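The Gripper Kit, Week Two

I signed up for the Vencombe hand-held gripper kit in February, mostly because Kwok-wai Chung had one and would not stop talking about it. You squeeze it, two yellow fingers close on things, and it records how you did your chores. The record is used to teach robots. I have been doing chores badly for years, so I feel for the robots.

What it's like to use

It's lighter than it looks on the Vencombe page and bulkier than it feels. Thick cloth is where the fingers earn their keep. They bite and hold, and I've had fewer slips than with the Jovetti clamp I tried before it. Thin cotton is another matter. I spent most of a Saturday chasing one pillowcase. 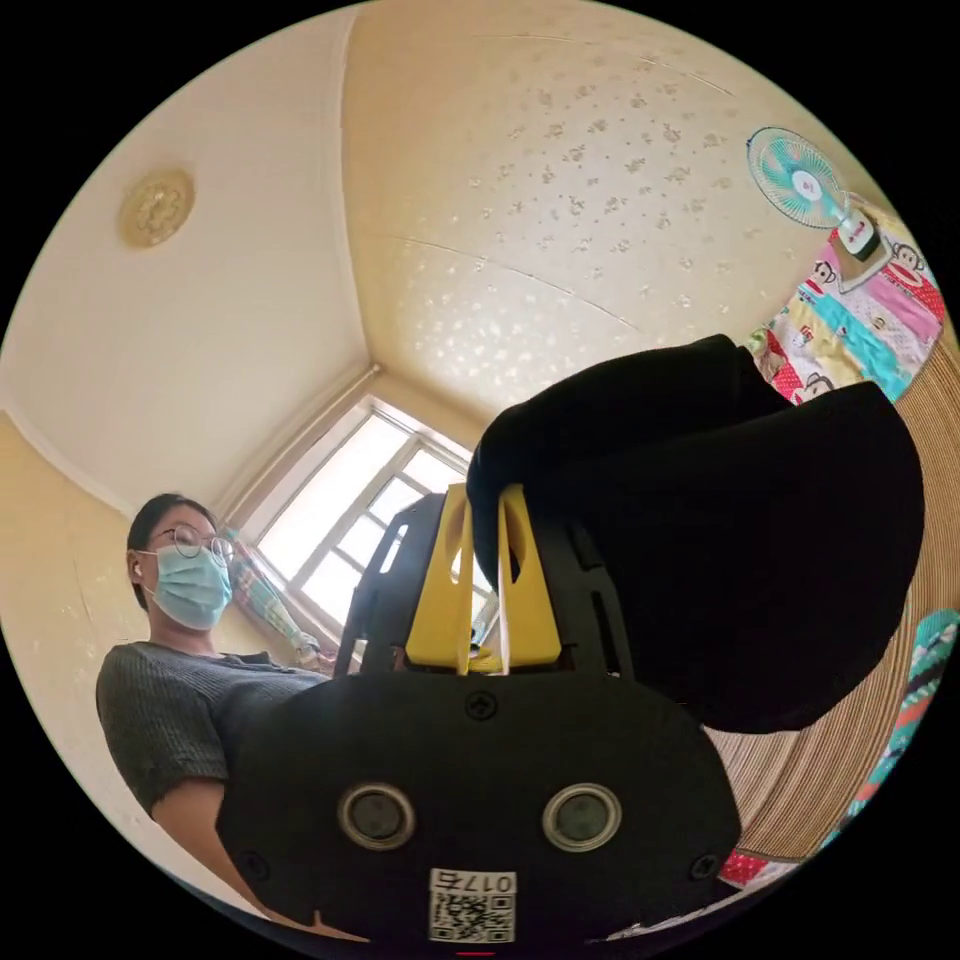
Small stuff and big coats

Coats are a pain. They have opinions about gravity, and the kit's black body is always in the way of your other hand. Little things are fiddly too, and I still reach in with my fingers more than the manual likes. The manual, by the way, is four pages long, and two of them are about the warranty. 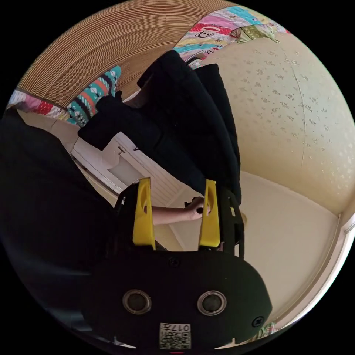

Would I pay for it?

The kit is 700 dollars if you buy it outright, or you can borrow one and hand over your sessions, as I do. Killeck rents something similar but wants a four-month contract — no thanks. My wrist aches after a long evening, and the strap Barroso sells as an add-on doesn't fit my hand. I'm keeping the loaner through spring anyway. The laundry has never been so closely studied, and it still isn't put away.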